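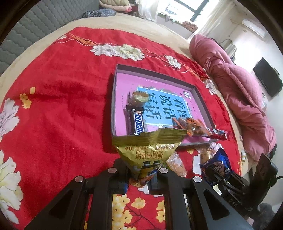 **Surnden, February 28, 2025** — Packing firm Arna is to hand part of the work on its mixed-box line to robot arms from August, and has moved a group of its packers on to a new job that can be done at home: picking up and putting down snacks with hand-held grippers, so that the arms can be trained on the recordings.

The company, which fills gift and party boxes with sweets, cakes and small wrapped snacks for shops and online sellers, told staff of the plan at a meeting in the canteen this week. No one on a permanent contract will lose their job because of the change, it said. Agency shifts on the mixed-box line will be cut, though the company would not say by how many.

There are 12 people in the recording group. All of them worked on the line before, and all applied for the move. They use grippers held in the hand, often one in each, and work through whatever has been set out for them: hard sweets, chocolate bars, cakes in clear wrapping, soft pouches, thin sticks. Each item has to be taken up with the gripper's fingers and put in or on something, usually a shallow tray. A camera on the tool records it.

The arms themselves are being supplied by Brastness, which also trains the software. It asked for the recordings to be made in as many different rooms as possible. A machine that has only seen sweets on a grey belt under factory lamps tends to struggle when anything changes, the supplier told Arna, and a patterned blanket or a bright window is useful for that reason. Members of the group therefore work on kitchen tables, floors, sofas and beds, and are asked to change the place from one session to the next.

By the end of last week the group had sent in 3,241 recordings that passed checking. Those that fail are usually turned down because the item left the view or because a hand was used to straighten something.

Liis Siliņa packed boxes at Arna for over 12 years before joining the group. She said the first days were slow.

"Your own fingers know what a packet is going to do. With the gripper you have to look," she said. "A stiff packet with a good flat seal is easy, you get hold of it and up it comes. The little pouches slide about. I dropped a lot of them."

She works mornings, with a break after every batch, and said her shoulders were better for being away from the line. Her wrists were not. Squeezing the grip all morning is tiring in a different way, she said, and she has asked for a lighter tool. Arna said that a lighter version was being looked at and that sessions had already been shortened.

Pay for the recording work is the same hourly rate as for the line, without the shift allowance. That has been the main complaint. Packers on early and late shifts receive the allowance, and some of those who moved are now taking home less than before, even though they save the bus fare to the Kļaviņa estate, where the plant stands. The staff council has asked for the allowance to be kept until the arms are running. An answer is expected before the spring rota is drawn up.

The council has also asked about privacy. The camera on the gripper takes in a wide, round view, and anyone working at home will record a good deal of the room along with the sweets. Under the rules now agreed, faces, letters and family photographs have to be out of sight before a session begins, and a worker can have any recording deleted without saying why. People who do not want to record at home can use a room at the plant. There is one such room at present and it has to be booked.

Povilas Toom, the shift manager in charge of the mixed-box line, said the company had tried a more ordinary picking machine some years ago and had sent it back. It used suction cups and worked well with flat bars, but it could not keep hold of crumpled or half-empty bags, and the staff had to stand beside it to put right what it dropped.

"People were doing the packing and looking after the machine as well," he said. "They told us it was worse than having no machine. They were right."

This time the arms will have fingers of the same pattern as the hand-held grippers. Arna plans to start with 2 arms, placed at the end of the line where the most repetitive boxes are filled. Boxes made to order, and anything with breakable cakes in it, will stay with the packers. The belt will run more slowly past the arms at first, and a packer will be able to stop it from either side.

For those who stay on the line, the work will be different. Packers will check finished boxes, swap items that have been put in the wrong way up or badly squashed, and decide what to do when the arm gives up on something. Training for this begins in the spring in paid time. Toom said he expected the job to be less heavy but to need more attention, and that he did not yet know whether people would like it better.

Opinions on the floor are mixed. Several packers said they were glad to be rid of the dullest boxes. Others said that the recording group was teaching the machines to do their work, and asked what would happen once the recordings were finished. The company's written answer is that the group will go on for as long as new products keep coming in, and that its members have the right to return to the line at their old grade. The right lasts for 2 years. The staff council wants it without a time limit.

Siliņa said she had thought about that before she applied.

"They would have bought the arms whether I did this or not," she said. "I would like the thing to have been shown properly. If it is going to stand next to my friends it should know how to pick up a cake."

She has not decided whether she will go back to the line. A second round of applications for the recording group opens next month. Forms are available from the shift office, and agency workers who have been at the plant for more than a year may apply.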